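Workshop notebook, Clolis building, second floor
November 28, 2022
Entry by: Aksel Kárason
Subject: Waste stations in the office corridor, bag fit and carpet condition

The corridor stations were reviewed today under the revised waste procedure. The procedure itself was issued in April and has not been amended. Stock at the start of the session: 4 rolls of the Gremia liners, 100 liners to the roll, in the supply cabinet. The Skandar liners have been used up and will not be reordered.

The yellow-lid pedal bin remains at the partition corner by the seating. It was moved there from the copy room in April, following complaints that people were carrying lunch waste past two desks to reach it. The position is satisfactory. It is reachable from the chairs and leaves the passage clear. The bin should stand close enough to the corner that it is not struck by passing carts, with the pedal facing the open floor.

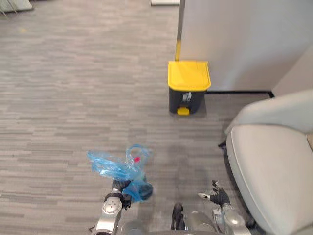 Pedal bin with yellow lid, partition corner, office corridor.

Labels. The symbol label on the front of the body is to stay where it is, just under the lid. Last month's proposal to place a second label on the lid is set aside. Lids are wiped often and the adhesive does not hold on that plastic. If a label must be replaced, take one from the Yang sheet in the drawer and clean the surface with alcohol first.

Bag changes. The agreed sequence is recorded again, as two versions have been in circulation:

Open the lid fully and loosen the liner from the rim on all sides.
Gather the neck, press out the air slowly and knot once.
Lift straight up. Do not drag the bag over the front edge.
Fit the new liner with a fold of one hand's width over the rim, then close the lid and check that no plastic shows.
Carry the knotted bag to the service room directly. It is not to be set down on the carpet.

The translucent blue liners are acceptable for dry office waste. They are thin, and a bag containing cups or food should be placed inside a second one before it is carried any distance. The heavier liners are reserved for the kitchen. 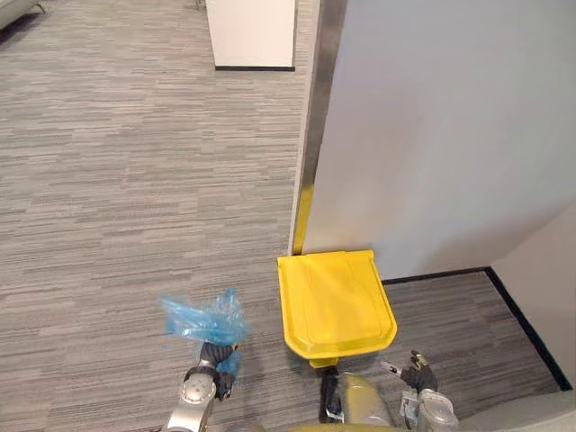 Yang remarked that the single knot is adequate for paper but has failed twice with coffee grounds, and asked that the kitchen sheet specify a double knot. Agreed. The corridor sheet will remain at one knot, and the kitchen sheet will be corrected at the next printing.

Carpet. The gray striped tile hides ordinary dust well, to the point that small debris is missed during the evening round. A small yellowish spot was noted on the open floor, away from the bin. Its nature has not been established. Treatment is to begin with a damp white cloth only. The Gremia spot cleaner must first be tried on a spare tile, and the result written here before it is used in the corridor. 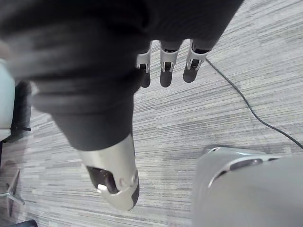 Corridor carpet, gray stripe.

Spare tiles are on the lower shelf of the service room, behind the chair glides. When a tile is replaced, match the direction of the stripe to its neighbors. The one laid crosswise outside the meeting room is still to be corrected.

Outstanding:
Kitchen sheet, double knot (A.K.)
Cleaner test on spare tile, result to this notebook
Remove the old Skandar dispenser from the cabinet door
Order number for liners to be copied inside the cabinet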